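Search posts
Trending
Log in

Okumance Cell Notes
January 14, 2019

1/ Revised the house rules for two-arm handover on small parts. Posting the parts that changed. The old sheet had 11 rules and two of them contradicted each other.
4 replies 11 shares

2/ Rule 1. One arm owns the part at any moment. Ownership passes in software before the giving gripper opens. "Both closed" is a named state with a timeout. It is not an error.
2 replies 9 shares
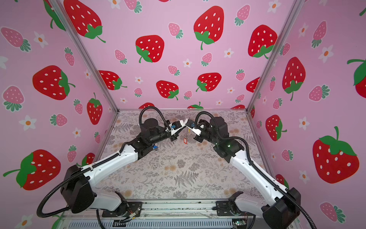

Two arms, grippers nearly meeting over the mat.
6 replies 22 shares

3/ Rule 2. Closing speed in the shared zone is capped at 95 mm/s per arm. The cap lives in the controller, and an operator script can't raise it. Jundberg runs theirs faster. We tried that in March and went back.
3 replies 5 shares

4/ Rule 3. Cable loops are part of the arm. If your collision model stops at the housings, it's wrong. Add the arch at the wrist at its full height and check it with both arms in.

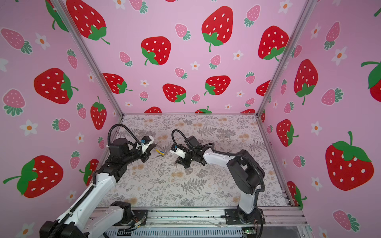

5/ Same goes for anything fitted to a gripper: mounts, brackets, connectors. Measure it, add it to the model, bump the version. Min config files without a version line get rejected at load.
1 reply 7 shares

6/ Rule 4. Thin wire and rings are their own part class. Don't reuse the grip settings for rigid parts. A ring can turn between the fingers and the width reading barely moves, so width alone doesn't count as a confirmed grasp.

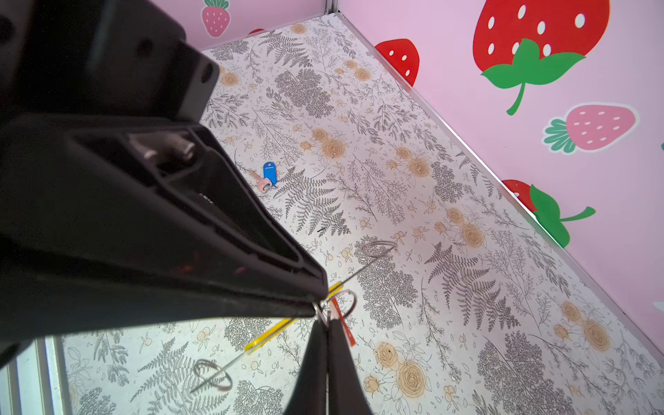
7/ Rule 5. Log every stop, including the ones you cleared in two seconds. The Oten log had 266 entries last quarter and 122 had no cause code. Those are no use to anyone.
5 replies 14 shares

8/ Still open: who may reset after a double-closed timeout. Current draft says the operator at the cell, after a visual check. Comments on that one by reply, please.
8 replies 3 shares

Show more replies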